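Skalanville Reading Room Refresh
Progress report to the Bakhtiari Fund, September

Work on the front room is on schedule. The old shelving has been taken out, the walls have had two coats of paint, and the long tables from the Stetau branch are in use again after sanding. We have spent nearly 400 dollars of the furnishing money so far, mostly on paint, felt pads and lamp fittings.

Sorting of the display stock is further along than planned. Of the 299 pieces on the storeroom list, 172 have been checked, cleaned and given a place. This covers flat items of all kinds — books, boards and picture panels — and the ones with raised or textured faces are being kept together so that visitors can handle them. Plants have gone in near the display surfaces, as agreed at the start of the project.

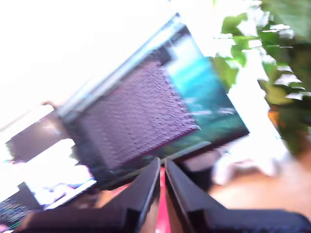 Flat piece with pebbled purple and streaky blue-green areas, beside the greenery.

Two matters are still open. The Heltonberg supplier has moved delivery of the low shelves back by 5 weeks, so the remaining pieces will stay in boxes until then. We also need a decision on labels. Saeed Sadeghi has priced printed cards and engraved tags, and the cards fit the budget as it stands — the tags do not.

Next period: finish checking the storeroom list, fit the shelves once they arrive, and open the front room for afternoon visits from 2 p.m.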